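手持夹爪数据跑视觉里程计，遇到床单就飘，大家怎么处理的

版块：感知与SLAM
2024年9月

拧不紧的M3（楼主）
先说情况哈，我这边在做叠好衣物抓取的模仿学习，轨迹不是动捕出来的，全靠夹爪上那颗鱼眼加IMU跑VIO。厨房台面、书架那几组都挺漂亮，一换到卧室就开始作妖：接近衣服的最后那一小段，位姿会往右慢慢滑，回放的时候夹爪直接"穿"进床里去了，看得我血压上来。

特征点我可视化过，床罩上能跟住的点少得可怜，跟住的那几个还老是串到隔壁花纹上去。前端用的是我们自己魔改的Corix，标定是Kwame Frimpong三月份做的，重投影误差一直正常，所以我暂时不想怪标定。

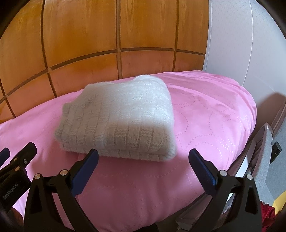
出问题的卧室场景，白毛衣加粉床罩

目前试过两招：一是把CLAHE开大，点是多了，错的也多了；二是降低视觉权重让IMU多扛一会儿，结果慢动作靠近的时候飘得更离谱。有没有人搞定过这种的？

半糖豆浆
缎面那种床罩嘛，老朋友了哈哈。反光是跟着视角走的，你一靠近，亮的地方就换位置，前端以为那是特征，其实是高光在跑。再加上花纹一圈一圈重复，描述子长得都一个样，不串才怪。
先问一句，夹爪那两根手指你mask了没？

拧不紧的M3（楼主）
回 半糖豆浆：mask了，不过是固定mask，按全张开的位置画的……你这么一问我有点慌。

半糖豆浆
那就对了呀！手指一合，人就从mask里跑出来了。指尖那两块蓝垫子上全是斜纹，螺丝头又亮，角点检测最爱这种东西。它们相对相机几乎不动，等于一直在跟后端喊"我没动我没动"，你不飘谁飘。

Lirstead打工人
我不太同意楼上。手指上的点再多，RANSAC也该踢掉一批吧？我觉得大头还是床罩，视野中间和下面一大片都是它，有用的远处结构就剩床头板和那面灰墙。床头板的格子缝多好的特征啊，可惜鱼眼把它弯成那样，你要是拿针孔模型先去畸变再裁，边上的信息全扔了。
楼主相机模型用的啥？

拧不紧的M3（楼主）
回 Lirstead打工人：等距投影的鱼眼模型，没裁。不过提特征之前我按半径切过一圈，怕暗角那里出假点，可能切狠了，床头板上沿估计给我切没了。

半糖豆浆
回 Lirstead打工人：RANSAC踢的是少数派啊老兄。床罩上好点本来就没几个，手指上的点反而成了多数，踢谁还不一定呢。我之前就栽过，内点率看着80%，美得不行，一画出来，内点全趴在手指上 -_-

Lirstead打工人
……行吧这个我认一半。床罩的问题我还是保留意见，你把手指mask得再干净，剩下的点也得够用才行。

Azimi搬砖日记
插一嘴，动态mask不用上分割网络。夹爪开合有编码器读数的话，按开度查表就行，离线渲染5档mask，中间插值，边上再膨胀几个像素，几乎不占算力。我们组Efua Asante写的，跑到现在没怎么动过。
没编码器就在指尖贴个tag，从图像里反推开度，也能用，就是tag被毛衣挡住的时候要拿上一帧顶一下。
另外毛衣本身其实是好东西！针织那种凸起来的格子纹，近处纹理比床罩强多了。但是注意，夹上去之后它就跟着手走了，抓取之后那块区域的点必须降权，不然又是一个"我没动"。

玻璃胶
路过泼个冷水，为啥非得在线跑？采数据而已，离线做全局BA呗，正着跑一遍反着跑一遍，最后那一小段用前后约束夹住，比你调前端省心。每个场景开头先拿着夹爪慢慢扫一圈房间建个图，后面每条轨迹都往图里重定位，床罩飘不飘关我啥事。

拧不紧的M3（楼主）
回 玻璃胶：本来就是离线的，只是没建图，每条都是单独起的。扫房间这个我服，采集流程得改，要跟Beatriz Torres那边商量一下，她排的表卡得很死。

Lirstead打工人
建图+1。不过床罩被拽过以后褶子就变了，图里床上的点最好全删，只留墙和家具。

拧不紧的M3（楼主）
来更新。先只改了mask，按开度查表，半径那圈也放宽了，别的没碰。拿3条最烂的轨迹重跑，2条不穿床了，还有一条照样往右滑，看了下是凑得特别近的那条，满眼都是床罩。所以你俩都对一点吧哈哈，别吵了。
建图的等下一轮采集再试。对了 Azimi搬砖日记，膨胀那里你们是固定像素还是跟着半径变？鱼眼中间和边上差挺多的。

Azimi搬砖日记
固定的，懒。边上会多盖掉一点，没觉得有影响。你要是试了跟半径走的，回来说一声哈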